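2022-01-27

Solange Damasceno says a clear table makes a clear head. She has said it to me over 20 times since June and I still don't believe it. My head was no clearer at lunch than it was at breakfast, and by then I couldn't find my tape, my good scissors or the Vulberg catalog I'd been meaning to send back.

Still, I did what she asked. Everything went into two boxes, and the boxes went under the stairs, where I expect they'll stay. I kept a few small things along the edge, which she will count against me. Let her.

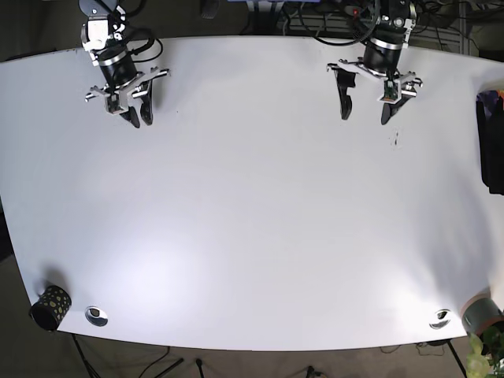

The big white table, middle cleared. Small stuff stays at the side.

I'll admit I had forgotten the front edge was curved. Whether a curved edge is any use is another question. Solange thinks it makes people sit closer and talk more. I think it makes it hard to line up a ruler.

White was her idea too. It shows every crumb and throws the light back in your eyes, and she calls that cheerful. I wanted the brown one from Culberg.

I give it 3 days. There's mail to sort, the lamp to fix, and her own sewing, which she seems to think doesn't count as clutter. Must look for the scissors tomorrow, probably in the second box.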